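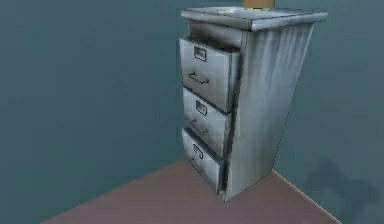

About Gungate Hearing and Balance

Gungate Hearing and Balance is an outpatient diagnostic practice. We test hearing, middle ear function and the balance system in adults and in children from the age of 6 months. We do not perform surgery, and we do not sell hearing aids on the day of a first evaluation.

The practice began as a two-room audiology office on Aston Street. It now has six test rooms: three sound booths, two balance rooms and one room set up for pediatric work. The office on Aston Street is still our only location.

What we test

Standard hearing evaluation. Pure tone testing by air and bone conduction, speech recognition in quiet and in noise, tympanometry and acoustic reflexes. Allow about 46 minutes. Results are printed and explained before you leave.

Auditory brainstem response. Small electrodes are placed on the forehead and behind each ear while clicks or tone bursts are played through insert earphones. The patient has to lie still but does not have to respond. For infants we schedule the test around a nap or a feeding, and the appointment slot is longer.

Otoacoustic emissions. A soft probe in the ear canal records sound produced by the outer hair cells of the inner ear. We use it as a cross-check on the other results and to monitor patients who take medicines known to affect hearing.

Videonystagmography. Infrared goggles track eye movement during a series of visual tasks, position changes and warm and cool air in the ear canal. The air portion can bring on a short spell of dizziness, and we ask patients to arrange a ride home.

Video head impulse test. Six canals are measured, three on each side, using short, quick head turns. Patients with recent neck surgery or an unstable neck should tell the front desk when booking.

Posture testing. The patient stands on a force plate in a harness with eyes open, then closed, on firm and foam surfaces. Weight limits for the harness are given in the appointment letter.

Equipment and calibration

Audiometers are calibrated once a year by an outside service firm, Grabner, and checked by our own staff each morning before the first patient. The morning check covers output level at each frequency, cords, response buttons and the talk-back system. A booth that fails the check is closed until the fault is found. Background noise in all three booths is measured every October with the building ventilation running.

Balance equipment is serviced on the same yearly schedule. Goggles are cleaned between patients, and the foam face cushions are single use. Probe tips and electrodes are also single use.

Test data are stored in Bodix, our records system, which keeps the raw traces along with the report. Another clinic can request the traces themselves and read them again. Paper audiograms from before the change to Bodix have been scanned. If you were a patient at that time and your earlier results are missing from your file, ask the records desk to check.

How results are reported

Every report is written by the audiologist who performed the test and read by a second audiologist before release. The second reader sees the traces and the history but not the first reader's summary. When the two differ, the traces are reviewed together, and if the difference remains, the patient is asked back for a repeat test at no charge.

Reports go to the referring office within 3 working days. Balance reports include the slow phase velocities for each condition as well as the interpretation. Hearing reports include the audiogram, the test method, a reliability rating and any change from the last evaluation on file. Patients can have a copy of either on request.

Findings that need prompt attention, such as a sudden one-sided hearing loss, are phoned to the referring office the same day – the written report follows.

Staff

All testing is done by licensed audiologists or by audiology externs working under direct supervision. An audiologist is in the room whenever an extern performs balance testing. You may ask for a test without an extern present, and this will not change your appointment time.

Pediatric visits are staffed by two people, one in the booth with the child and one at the audiometer.

Referrals and payment

Most plans require a physician referral for diagnostic hearing and balance tests. A referral should state the reason for testing and list current medicines. Self-referred patients are accepted for the standard hearing evaluation only.

We bill the plan first and send a statement for the balance. Written price estimates are given on request before the visit. Appointments canceled with less than a day's notice may carry a fee of $30, which is waived for illness.

Before your visit

For balance testing, do not wear eye makeup or contact lenses, and eat only a light meal beforehand. Some medicines for dizziness, allergy and sleep affect the results. Do not stop any prescribed medicine without asking the doctor who ordered it – the appointment letter has a list to take to that office.

For hearing tests, stay away from loud noise on the day before. If you know you have wax buildup, have it removed first. We can remove light wax at the visit but not impacted wax.

Access

The entrance on Aston Street is level with the sidewalk. All test rooms are on the ground floor, and two of the three booths have a flat threshold for wheelchairs. Sign language interpreters can be booked through the front desk with a week's notice. Phone lines open at 8 a.m., and text relay calls are accepted.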